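Groro › Threads › Hardware › Old towers

Latest Threads Saved Search

ok so the old tower. the one that's been under the desk since March holding up a plant. lid is off. thread

Plan is simple. Strip it, keep what's worth keeping, sell or recycle the rest. I have said this before about other computers, I know

Fans first, fans always. Dust in these things gets packed in behind the front panel where you can't see it. Soft brush, then the air can in short bursts. Hold the fan blades still with a finger while you do it

Before anyone yells. Power cord out, held the power button in for 12 seconds, touched bare metal. Lay it on its side so the board faces up. So much easier than crouching with a flashlight in your mouth
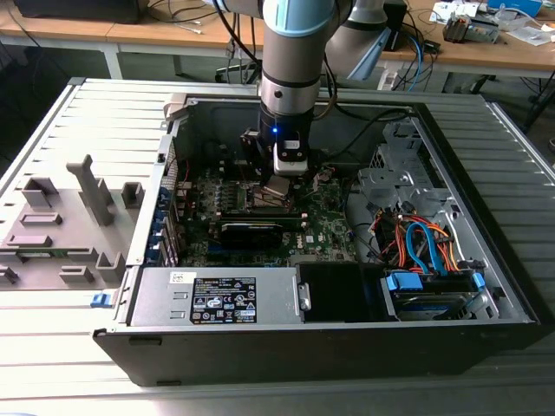
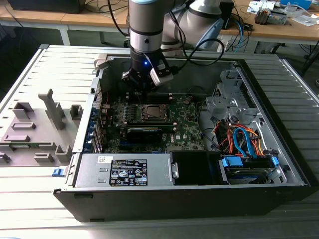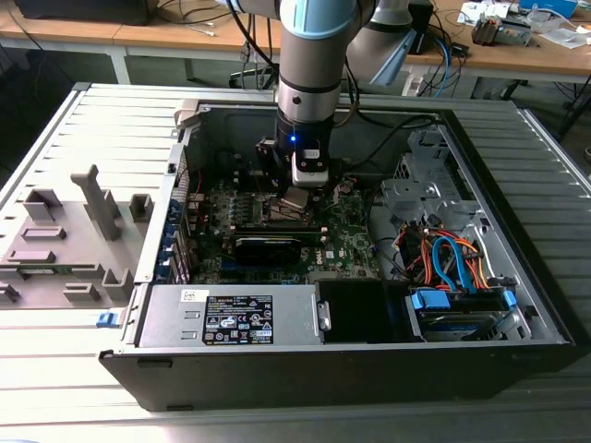
power supply along the bottom, graphics card flat across the board, blue clips down the slot side. love a blue clip. no screwdriver for the cards

Got a reply already from Brirell: leave the power supply for last, once it's out the cables all flop over the board and you'll be fishing for connectors all night. Pull the card first, then the drive, then unplug everything at the board end and fold it back as you go.

Yeah ok that's good advice and the opposite of what I was going to do. Card first then

Things I'm keeping: graphics card (it's old, it still runs two monitors fine), the hard drive obviously, any SATA cable that isn't bent to death. I never have a SATA cable when I need one and then I find nine of them in a shoe box

Things I am not keeping: the drive cage. Somebody will tell me it's useful for something. It isn't useful to me, I've cut my knuckles on enough of that stamped metal

Hard drive gets copied before it goes anywhere. Last time I looked there were 2,441 photos on it and a folder called "sort later". Copying to the Fluma external tonight, then wiping. Don't sell a drive you havent wiped, please

Question from a few of you about the power supply. DON'T open it. Not even to clean it. Blow the dust out through the vents and leave the screws alone. The caps in there can hold a charge after it's unplugged

Label on the power supply is worth a picture with your phone before you list it btw. Buyers always ask for the wattage and you will have already put it back in the closet

Heatsink: if you take it off you need new paste, no way round it. Wipe the old stuff with alcohol and a coffee filter. Pea sized blob. Do not spread it with your finger, I've seen your posts

Screws in a muffin tin, one cup per area. Case screws and drive screws look the same and are NOT the same thread. Ask me how I stripped a drive bay

Someone asked what it's worth whole. Checked Blackwood, there were 431 old office towers listed and most of them have been sitting there for ages. So parts it is. Or the school swap box if they still take them

ok stopping for food. Card and drive tonight, board tomorow maybe. Will add to this when the copy finishes, it says 6 hours left, it said that an hour ago too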